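In Defence of the Odd Cup

I have lived with other people's cups for most of my adult life and have come to a view on them, which is that a matching set is a mild form of bullying. You buy six. You break one. From that day forward you don't own five cups, you own a set of six with one missing, and every time you open the cupboard it looks at you.

I mention this because my sister-in-law has just moved to Plosville and bought, on the advice of a magazine, the full Virnia range in a colour called Oat. Cups, saucers, side plates, a jug. It cost her £264, a sum for which I once bought a car. She arranged it on open shelves. She then went out and bought two mugs from the market to drink out of, because the Oat ones stain, and these live behind the toaster like lodgers.

Open shelving has a lot to answer for here. A cupboard with a door is a private matter. You can keep a paper cup in there if you like, or the lid of something that died years ago, and your guests will think you are a person of taste because the door is painted a nice green. Take the door off and you have committed yourself to a display, and a display wants to match. I have seen grown adults turn all the handles to face the same way before letting a plumber in.

What actual people own is different. Tip out what any household drinks from and you will find something plastic in a colour that only exists in plastic, something small and orange, something made of paper that was meant for one afternoon, and a clear lid. There is always a clear lid. It fits nothing in the house and it is in very good condition.
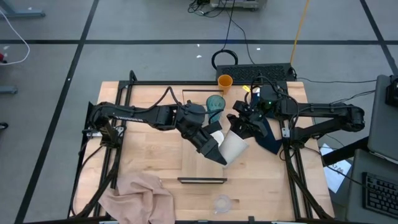 The usual advice at this point is to be ruthless. I took it once, in July, after reading a piece on the Ultell website that told me to keep two cups for each member of the household and let the others go. There are two of us, so I was allowed four. I laid the whole lot out and stood over it with a cardboard box and a stern expression.

I lasted until the second cup. It was a plastic beaker from a swimming gala, the wrong size for tea and slightly too big for squash, and I had not drunk from it in years. But it is what we water the basil with. It is also what a spider goes in. Take it away and I would have to use one of my four approved cups on the spider, and then be down to three for as long as my nerves took to recover. The piece had nothing to say about spiders.

So it went on. The paper cups were for paint. The tall one was for flowers, when they come in that awkward length the garage sells. The chipped one was for whoever came to mend the boiler, who always said he didn't mind, and clearly didn't. By the end I had put one item in the box, and it was a saucer.

My grandmother's kitchen had no set in it at all, and I never heard anyone complain. She came from a family that had moved often and in a hurry. The crockery had been thinned out by each move until only the tough ones were left, and they had nothing in common except that they bounced. We each had our own. Mine was brown. If you were given the blue one you knew a cousin was coming who mattered more, and you behaved accordingly. You can't run that kind of system in Oat.

There is a practical side as well. Put 30 identical mugs out at a village do and within ten minutes they are all abandoned on windowsills, half full, and their owners are asking for a clean one. Put out 30 that came from everyone's back cupboards and people hang on to them. They know which is theirs. They say things like "I'm the one with the lighthouse". Our hall did this at the summer lunch on 4th August and I have never had so little washing up, though I accept the beer may have played a part.

The sellers know all this, of course, and have begun to sell it back to us. Sarmiento will now supply a "collected" shelf, in which every piece has been picked to look as though it wasn't. There is a wobbly one. There is a fat one and a thin one. The colours don't go together, but in a way that somebody was paid for. The catalogue claims 2,405 possible combinations, and I believe it, and I would bet that not one of them includes a beaker from a swimming gala.

I can't be too superior about it. A cream cup next to a mustard one does look well, particularly when the mustard one is far too big and stands over its neighbours like an uncle at a christening. Add a plain white mug and something blue and most of us would think the owner was interesting. All I'd say is that you can get to the same place by doing nothing at all and waiting.

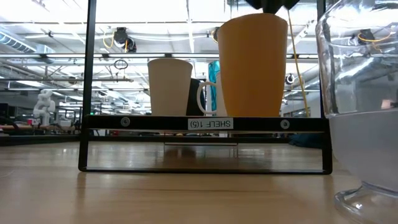
A mixed shelf: cream cup, white mug, a slim teal-blue bottle and the big mustard-orange one.

The great advantage of a shelf like that is what happens when you drop something. Lose one of a set and you are on the telephone to a warehouse, finding out that your pattern was discontinued in the spring. Lose one of a muddle and the others close up. You are briefly sad, if it was a good one. Then somebody leaves a travel mug at your house and never asks for it back, and the numbers are restored.

My sister-in-law rang last week to say that an Oat saucer had gone on the tiles. She was looking into a replacement, and did I know that Virnia only sells them in fours? I did not. That would leave her with three spare, and no shelf to put them on, so she was wondering about another shelf.

I told her I had a saucer in a box in the hall. It has a cockerel on it. She says she will think about it.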